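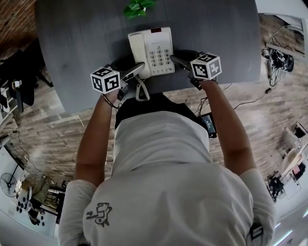
*A white corded desk phone with a coiled cord, the type of set covered by the Kusero replacement.*

**Kusero finishes desk phone replacement, keeps corded handsets**

2 October 2026 - Kusero has completed the replacement of desk phones across its three office buildings. The work began in July and covered 1,151 extensions. Corded sets were kept at every fixed desk, and cordless handsets are now limited to the loading areas and the two reception counters.

The new lines run on a phone system from Fludix, which also supplied the wall plates and patch leads. Old extension numbers were carried over, so printed directories remain valid. Voicemail was not carried over. Messages left on the old system can be played back by dialing the former mailbox number from any internal phone until the old server is switched off.

Abílio Pacheco, who manages telecoms for the company, said the choice of corded sets came down to charging and loss. A survey of the earlier cordless stock found 632 handsets in use, many of them away from their bases at the end of the working day. "A handset that lives on a cord is at the desk when it rings," Pacheco said. "We had people carrying them to meetings and leaving them there."

Placement was the slowest part of the job. Under the new desk standard, the phone goes near the front edge of the table, with the keypad facing the user and the handset within reach of the left hand. The cord may hang over the front of the desk, but it must not touch the floor or pass under a chair. Line cords leave from the back and are clipped to the underside of the tabletop. Plants and other desk items can stay, provided they sit behind the phone and are not watered in place.

Several departments asked for the set to go on the right. This is allowed at desks where the monitor arm takes up the left side, and the installers carried longer handset cords for those positions. Longer cords are not issued for other reasons.

Cleaning rules have also changed. The handset should be lifted off the cradle and wiped with a lightly damp cloth, including the earpiece and the underside where it meets the cradle. Number buttons are wiped across the rows with the cloth folded flat. Spray is not to be used on the keypad or the display window. A twisted handset cord can be cleared by unplugging it at the handset end, letting it hang and plugging it back in. Calls in progress will drop if this is done during a call.

Huệ Bạch, who coordinated the desk moves on the upper floors, said most early fault reports were traced to the handset not sitting fully in the cradle. The line then stays open and callers hear a busy tone. Staff are asked to check this first, then the plug at the back of the set, before they open a ticket.

The old phones were collected by Tralletik, which is sorting them for reuse or parts. The final count was 1,669 units, including spares and sets found in storage rooms. Power adapters and cords were bagged separately. Sets with personal labels on the handset had the labels removed before pickup.

Fax lines and elevator phones were outside the project and have not changed. Requests for a second extension at one desk go through the usual form, with the desk number and the name of the approving manager - forms without a desk number are returned.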